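3.2 Where small things are kept, and who decides

Most of what follows draws on the kitchen diaries, with the walk-round notes used as back up. The diaries ran for two weeks in November, at both sites (Pendudside and Tolentino), and gave 497 usable entries. Entries with no item named were dropped. So were the ones written up days later from memory – we could tell these from the ink, mostly, and from the way a whole week read like one sitting.

We asked people to write down each time they looked for something in the kitchen and did not find it in the first place they tried. Nothing more than that. No minutes, no scoring. Earlier work on storage in shared homes tends to time the search, and we think the timing spoils it. People hurry when there is a clock.

Of the 497 entries, 126 were for things used at the table or for eating, as against things used for cooking. This was more than we expected. Our guess going in was that lids would swamp everything. Lids did come up a lot at Tolentino, where the cupboards are deep and the shelves fixed, but at Pendudside they hardly appear. Different cupboards, different troubles.

The eating things split again. Everyday cutlery was almost never lost. It has a drawer, the drawer is the same drawer in nearly every home we went into, and a visitor could find it. The trouble sits with what we call second-set items: chopsticks, skewers, long spoons, corn forks, cake forks, the good teaspoons. They are used often enough to be wanted near the hob or table, not often enough to win a slot in the tray. Where the household had given them a holder of their own (Fig. 2) the diary entries for those items fell away. Where they were laid in with the rest they turned up under things, behind things, and in one case in the airing cupboard.

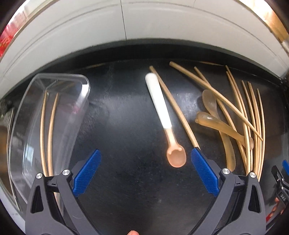 Fig. 2. Second-set items in a holder of their own: two light wooden chopsticks in a clear container.

A word on clear against solid holders. The Keliver trays handed out at the start were solid grey, and several homes swapped them for something see-through before the first week was up. We had not planned for this. It muddies the comparison between sites, as nearly all the swaps were at Tolentino, and we have left those homes in but marked them in the tables. Reasons given were plain enough: "can't see what's in it", "looks like an office", "my mother puts it away thinking its empty". The last of these matters more than it sounds. A holder only works if everyone in the home reads it the same way, and a solid tray on a worktop invites being cleared.

Who decides is harder to get at. In two-adult homes the diaries were often kept by one person and the storing done by the other, and the entries show it. Short, cross, same item over and over. In homes with three generations the pattern was looser, with things drifting between two or three accepted places. People there did not seem to count the second place as a failure to find, so their entries may be too low. We come back to this in section 5.

Wurkosetti, the housing group that runs the Pendudside flats, had fitted new drawer inserts the summer before. Residents were not asked about sizes. The long slot is too short for cooking chopsticks or a bread knife and so both ended up on the worktop or standing in jars. Several diary keepers drew the slot for us, unprompted, with arrows. We mention it as a warning about reading habit into what may just be a bad fit: a thing left out is not always a thing someone wants left out.

3.3 Limits of the diary method

Diaries favour the annoyed. A quiet week leaves a blank page and we can not tell a blank page from a forgotten one. The walk-round notes help a bit here but only at Pendudside, where we managed a seond visit. At Tolentino the lift was out for most of the fortnight and the upper floors were seen once, breifly, at the end.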